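Pledside Allotment and Garden Association
Minutes of the October general meeting

Held in the back hall, 6:30 p.m.
Present: Graciela Ojeda (chair), Hideaki Onishi (minutes), Toshio Arai, Fergal Conneely, Damián Quezada, and 16 other plot holders.
Apologies: the Benítez family, plot 4.

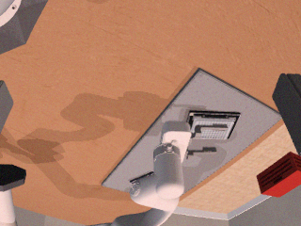
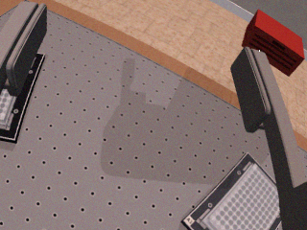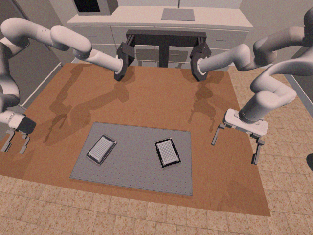
Tabletops, rendered. In the third, two white arms reach in from opposite sides.

1. Minutes of the last meeting
Read and accepted with one correction. Under item 5 the hose reel was said to belong to the association. It belongs to Fergal Conneely and he would like it back on his plot when it is not in use.

2. Water
The lower tap has been losing pressure since the end of summer. Damián Quezada dug down along the first stretch of pipe and found no leak there. He thinks the trouble is at the joint under the path, and that will mean lifting slabs. Fergal Conneely asked if the whole line could be replaced while the slabs are up. Damián said the pipe he uncovered was sound and he would not replace it.
Agreed to lift the slabs after the water is shut off for winter. The upper tap stays on until the first hard frost. Plot holders at the bottom end may run a hose from it before 10 a.m. and after 5 p.m. Hoses are not to be left across the main path.

3. Compost and manure
Zamico can deliver composted bark and mushroom compost again this fall. Last year's load was dropped in front of the gate and two people could not get their cars out. Graciela Ojeda will ask for it to be tipped on the gravel by the shed.
Orders go on the sheet inside the shed door, with plot number and number of barrows. Payment goes to Graciela when you order. Several orders from last year are still unpaid and she has spoken to those concerned.
Toshio Arai reported that the third compost bay is full of woody stems and is not breaking down. He asked that raspberry canes and anything thicker than a finger be kept out of the bays and put on the brush pile. He will turn bay one into bay two before the next meeting and would like help with it. Two members offered.

4. Vacant plots and waiting list
Plots 9 and 22 are empty. There are six names on the waiting list. Plot 22 has bindweed all through it and Hideaki Onishi suggested offering it at half rent for the first year. There was some discussion. Members with plots next to it would prefer that it be covered with black sheeting until spring and then let at full rent. Put to a vote, and sheeting was carried. Plot 9 will be offered now to the first name on the list.

5. Seed potatoes
The group order will be placed with Bonton as before. Varieties to be settled at the next meeting. Fergal Conneely spoke against ordering the same early as last year – his were small and most had scab. Others on the upper side had good crops from the same sacks, and Toshio Arai asked if Fergal had limed that bed. He had.
Anyone who wants a variety not on the usual list should give the name to Hideaki in writing.

6. Shed
The padlock sticks. Graciela has a new one and will hand out keys from the shed. Old keys do not need to be returned.
The second wheelbarrow has a flat tire. The good spade is missing again. Please look in your own sheds.

7. Fires
No fires until the end of the month. After that, small fires are allowed in the evening when the wind is away from the houses. One neighbor complained in the spring about smoke on washing, and Damián Quezada has been around to talk to her. She asked for a knock on the door beforehand – agreed that this is reasonable.

8. Any other business
The hedge along the lane needs cutting. Damián has the long trimmer and will do the lane side if others rake up.
Leeks on the lower plots have rust. Toshio Arai advised pulling the worst leaves and keeping them out of the compost.
A blue thermos was left on the bench by the water tank. It is in the shed.

Meeting closed 8:10 p.m. Next meeting in four weeks, same hall, same time.

Minutes taken by H. Onishi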